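Vultau Desktop Arm: Set-up and Care Guide
Section 7. Gripper faults and recovery after a stall

7.1 When to use this section

Use this section if the arm has stopped partway through a pick, if the gripper will not open or close fully, or if the controller shows fault code 18 (gripper servo overload) or fault code 83 (sensor board not responding). For faults in the base or shoulder joints, go to Section 8.

Most overload faults on this arm happen when the gripper closes on the wall of a bin or tray while reaching for a part near the edge. The servo keeps pushing until it reaches its current limit, then the controller cuts drive to all joints. The arm may sag when this happens.

CAUTION: A stalled servo can be hot enough to burn. Leave it for 3 minutes with the power off before you touch the housing.

CAUTION: Do not reach under the arm while the drive light is on, even if the arm is still. A job that has paused on a fault can resume as soon as the fault clears.

7.2 Making the arm safe

1. Press the stop button on the controller. Do not use the Pause command in the Trisitz software, as it leaves the joints powered.
2. Support the forearm with one hand, keeping your fingers clear of the gripper.
3. Switch the controller off at the back and unplug the power supply.
4. If the gripper is holding something, turn the release screw on the gripper bracket anticlockwise until the fingers let go. Do not pull the part out by force. The gear teeth are plastic and will strip.
5. Lift the arm clear of the bin and let it rest on the mat.

Note: If the arm came down hard, check the printed brackets for white stress lines around the screw holes. Replace any bracket that shows them.

7.3 Checking the cables

A loose cable can cause either fault code, and it is the quickest thing to rule out.

1. Follow the servo cable from the gripper back to the controller. Look for nicks, flat spots and places where it has rubbed on a bracket.
2. Press each plug home. You should feel a click at the servo end. There is no click at the sensor board, so check that the plug is seated squarely.
3. With the power still off, move the arm slowly by hand through the full range of the job. No cable should go tight at any point, and no loop should be able to catch on the corner of a bin.
4. Refit any clips that have come off. Leave enough slack at the wrist for a full turn each way.
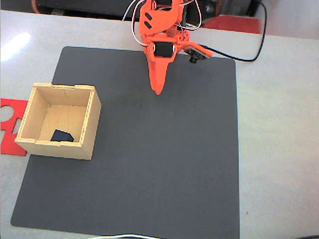 If the cables are sound and fault code 83 comes back at the next start-up, replace the sensor board. Spare boards are supplied by Skesico with the bracket already fitted. Running the arm with the sensor unplugged is not supported and will cancel the collision check.

7.4 Checking the gripper

1. Wipe the fingers with a dry cloth. Do not use solvent.
2. Turn the release screw by hand and watch both fingers. They should move together and meet at the tips. If one lags behind, the link pin is bent or missing.
3. Check that the servo horn is tight on its shaft. A horn that slips will not always set off a fault code, but the gripper will close short and drop parts.
4. Tighten the release screw clockwise until it stops, then back it off a quarter turn.

7.5 Restarting

1. Plug in the power supply and switch on the controller. Keep your hands off the arm while it finds its home position.
2. In the Trisitz software, open Faults and choose Clear. If the code will not clear, switch off and go back to 7.3.
3. Set the speed to Slow and run the gripper test with nothing in the fingers.
4. Run one pick with a part in the centre of the bin.
5. Run one pick with a part against a wall of the bin. Keep a hand on the stop button.

If the arm faults again at step 5, the bin position stored in the job is probably wrong. Measure from the centre of the base to the nearest wall and enter the figure under Work Area. Set the wall clearance to at least 18 mm. Parts lying closer than this will be skipped, and you will need to move them by hand with the arm stopped.

CAUTION: Do not raise the servo current limit above 100 per cent to get past an overload. The setting is there for bench testing. Damage caused by it is not covered by the warranty.

7.6 Recording the fault

Write down the fault code, the job name and the joint positions shown on the Faults page before you clear it. The page is wiped when the controller restarts. If the same code comes up 3 times in one day, take the arm out of use and send the record to your Skesico dealer with the serial number from the underside of the base.

Section revised 2020-09-18. Replaces the loose sheet packed with earlier arms.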